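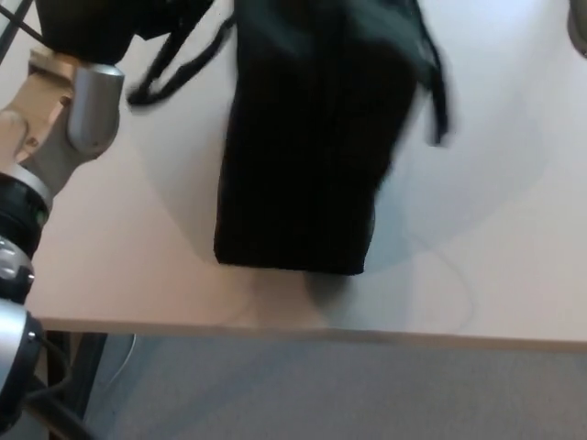 Pôle Documentation et Terminologie, Stanis

Glossaire bilingue des textiles techniques : fiche de données

Version 3

Objet
Le présent jeu de données rassemble 112 fiches terminologiques français-tamoul relatives au tissage, à la teinture et à la confection. Il est destiné aux traducteurs, aux enseignants des filières textiles et aux services chargés de l'étiquetage.

Provenance
Les termes ont été relevés dans les catalogues de l'entreprise Rurotex et dans le fonds Arumugam, conservé par le pôle. Les équivalents tamouls ont été établis par Revathi Raju, puis relus par Pavithra Iyer.

Structure
Chaque fiche comporte un identifiant, le terme français, son genre, l'équivalent tamoul, une translittération, une définition et le domaine d'emploi. Le fichier est encodé en UTF-8, avec la tabulation pour séparateur. Un champ vide signale une information non vérifiée.

Répartition
Tissage : 52 fiches
Teinture : 30 fiches
Confection et articles finis : 30 fiches
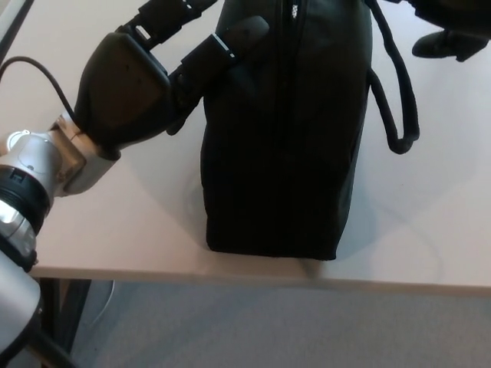 Sac en tissu noir, posé debout sur une table blanche.

Limites connues
Les variantes régionales du tamoul ne sont pas traitées de manière systématique. Trois fiches du domaine de la teinture demeurent sans équivalent attesté ; une paraphrase y est proposée et signalée par un astérisque.

Conditions d'utilisation
La réutilisation est autorisée à des fins d'enseignement et de recherche, sous réserve de mentionner le pôle et le numéro de version. Toute reprise commerciale requiert un accord écrit.

Mise à jour
La prochaine révision est prévue en septembre. Les demandes de correction sont à déposer sur la plateforme Ondirico, en précisant l'identifiant de la fiche concernée.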